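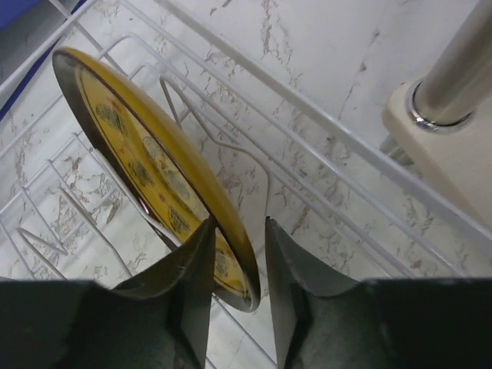
A yellow plate with a thin dark brown rim and grey-green motifs, in a white wire dish rack

Duraditz ware

Duraditz ware is a family of painted earthenware made in and near the small hill town of Duraditz, best known for its plates. It is everyday pottery, made to be eaten from, and it has kept a wonderfully loose and lively style of brushwork through many changes of fashion. The town has almost 2,000 residents, and pottery is still its main trade after fruit growing.

Name

In the town itself the pottery is simply called "table ware", and older potters use the word Duraditz only for pieces fired in the upper part of the kiln. Dealers in the port of Zondero, where most of the plates were sold, began using the town's name for everything that came down the valley. The wider meaning has stuck, much to the annoyance of the neighbouring village of Bastos, whose workshops made a good share of it and whose marks are often missed by buyers.

Clay and making

The clay comes from shallow pits along the stream below the town. It is red-brown when dug, full of fine sand, and very pleasant to throw. Potters leave it outside over winter so that frost can break it up, then wash it through sieves and let it settle in tanks. Plates are thrown on the wheel a little thicker than needed and trimmed the next morning, when the clay is firm enough to hold its shape. The trimmed foot is narrow and slightly hollow, one of the quickest ways to tell a Duraditz plate from a Bastos one, which has a flat base.

A coat of pale liquid clay, or slip, goes on before painting. The colours are laid straight on to the dried slip, and a mistake can't be wiped away without lifting the ground with it. This accounts for much of the charm of the ware! Leaves drift off at odd angles, stems cross where they shouldn't, and a slip of the brush is often turned into an extra bud.

The finished plates get a clear glaze and a single firing. Wood was burned until the two large shared kilns were rebuilt for gas, and the change made the results far more even. Some collectors miss the smoky patches of the older pieces, but cooks were delighted, as the newer glaze stands up much better to hot soup and hard scrubbing.

Patterns

The richest source for the painting is the Zatutent pattern book, kept by the workshop of that name and passed from one painter to the next. It holds 514 numbered patterns, most of them borders, along with page after page of sprigs, birds, fish and fruit. Number 2 in the book, a plain ring of dots broken by three short strokes, may well be the most copied of them all and turns up on cups, jugs and even roof tiles.

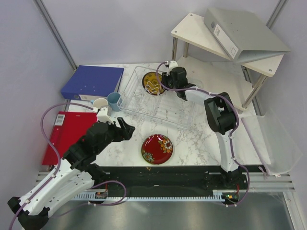 Painters learned the borders first and were not allowed to touch a bird until their rings closed neatly. The book gives no colours, only outlines in brown ink, so the same pattern can look quite different from one house to the next. Blue was costly and kept for wedding sets. Green, from copper, was cheap and is found everywhere, ranging from a bright grassy shade to something close to grey where the kiln ran hot.

Use and trade

A full household set had twelve shallow plates, six deep ones and a single large dish for the middle of the table. Plates were packed in straw and carried to Zondero by mule, usually in July, when the track was at its driest. A surviving shop ledger lists 1,571 plates sold in one season, together with a grumpy note about chipped rims.

Chips were taken in good part at home. A damaged plate moved down through the house, from the table to the larder, then out to the yard, where it ended up under a flowerpot or in front of the hens. Large numbers of old pieces have been found in garden walls, set into the mortar with the painted side facing out.

Today

Several workshops are open to visitors in summer, and Bastos has its own small show of wasters, the cracked and slumped pots thrown out after firing. These are a real joy to look through, with stacks of plates fused together like pancakes. New painters still begin with the borders.

See also: Earthenware; Slipware; Glaze; Zatutent pattern book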